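Visit report: Plestangate open day, textile handling cells

The open day at Plestangate was held on Mon 31 October, in the former packing hall behind the main building. I went for the garment handling work, which has moved on from the flat-cloth trials shown in August. Fiscombe had the front of the hall with a palletiser and drew most of the visitors. The textile cells were at the back, past the coffee.

There were 7 cells running, each on its own bench with its own operator and a screen for the logs. All of them use the same task set: pick a garment, fold it, place it in a bin, or take it out again. The clothes come second-hand from a sorting depot, so sizes and wear vary a good deal. Cavalcanti wrote the control software and Clasumell supplies the spare fingers and cables.

Denim is the current subject. It is heavy for small grippers, it holds a crease, and the seams are several times thicker than the cloth beside them. A grip that is safe on the leg panel can slip at the hem. On the bench where I spent longest, the jeans were folded in layers in a clear plastic bin, with the white arm to the left and the black one, jaws open, to the right.
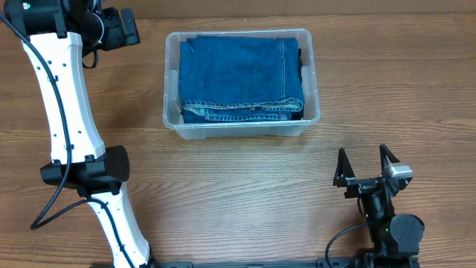 Lurdes Macedo remarked that the fold is the easier half of the job, and that lifting a stack out of a bin without opening it up again still fails more often than she would like. She put most of the failures down to the fingers catching only the top layer.

The log for that bench stood at 412 attempts, of which 271 were marked as clean. The operators define clean as no layer displaced by more than a finger's width, judged by eye. I asked whether a measured limit was planned. It is, but the method has not been chosen.

Cycle times were not on display. From the log I worked out a mean of around 176 seconds per attempt, including resets – slow next to a person, and the staff made no claim otherwise. Resets are done by hand and take up a fair share of that figure.

Two practical notes for anyone going to the next one. The hall is cold, and the talks are upstairs with no lift. Handouts ran out before noon, though the task sheets can be had by email from the Plestangate front desk.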